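Zikance Two-Arm Bench Cell – Open Day and Demonstrations

Demonstrations run at the Navthorpe workshop on 12/07/2022. Each session lasts 50 minutes and takes place at the bench, using everyday items such as water bottles and clear cups. Visitors may bring small items of their own for discussion, but these are not handled during the session.

Two types of end tool are shown: a gripper with textured rubber fingertip pads, and a jointed hand with a separate thumb. 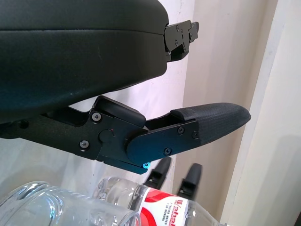
Tools are ordered separately from the arms under part numbers 127 (gripper) and 211 (hand). Fingertip pads are a wearing part and should be checked at each service. Clear plastic is a demanding material for any vision system – test results on opaque parts should not be carried over to it.

Jinfeng Bai leads the bench sessions. Questions on wiring, mounting and site layout go to Jinlong Wan.
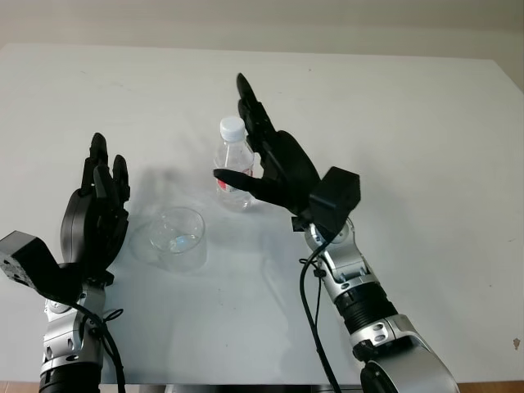

Can the cell be seen outside the open day?
Visits are arranged by request through the Navthorpe office, for groups of up to six. The next general open day is in November, at Plernholm.

Closed shoes are required in the workshop. Parking is at the rear, off the loading road.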